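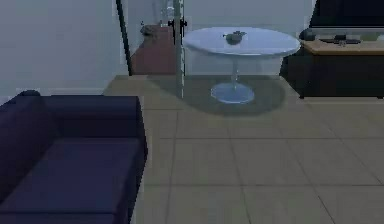

Is the Wuma home sim worth paying for if you only want to practice fetch and carry stuff?

Posted by tileandgrout, 21 October 2025

Hi all! I've been playing with the free version of Wuma (the one from Nutunow) for a while now and my trial of the paid room pack runs out soon. I mostly use the living room with the navy sofa and the round white table, and my whole goal is getting a simulated robot to go over to the table, pick up the little thing sitting on top, and bring it over to the sideboard under the TV. Sounds easy, right? My runs keep going wrong at the table. The approach looks fine and then the base drifts and bumps the foot of the table, or the arm comes in too low and hits the rim.

So I have two things I'd love to hear about. Does the paid pack really give you better contact settings, or is it just more furniture? And has anyone moved over from this to the Skoseck kit and been glad they did? I don't own a real robot yet - maybe in December if I behave myself - so for now it's all on my laptop. Thanks!!

Trí Hoàng

I've had the paid pack since spring and I like it, but let me save you some grief first. Your table problem sounds like the collision shape. In the free rooms a pedestal table gets treated as one fat block by default, so the planner thinks there's no space under the top and then your base does odd things when it gets close. Open the object settings, switch the shape to "detailed," and run it again. It's slower to load but my bumps mostly went away.

Then raise your approach height. I start the arm well above the tabletop and come straight down, and I leave 5 cm over the rim on the way out too.

On the money side, the paid pack does get you friction sliders per object and batch runs. I left 1000 runs going overnight with the small object in a slightly different spot each time, and that taught me more than weeks of watching single tries. If you're going to do batches, pay for it. If you're going to sit there and watch one run at a time (I did this for months, it's kind of relaxing), stay on free.

Lưu fan club

skoseck is better. graphics are nicer

slowgripper

I tried Skoseck for 3 weeks and went back. The lighting is prettier, sure, but setting up a room took me forever and the help pages assume you already know everything. Their support did answer me in two days, so credit for that.

One more thing to check, tileandgrout: the shiny floor tile preset has low grip in Wuma, and a heavy base will slide a bit when it brakes. Try a matte floor and see if your drift gets smaller. Mine did, and I was still on the free version then.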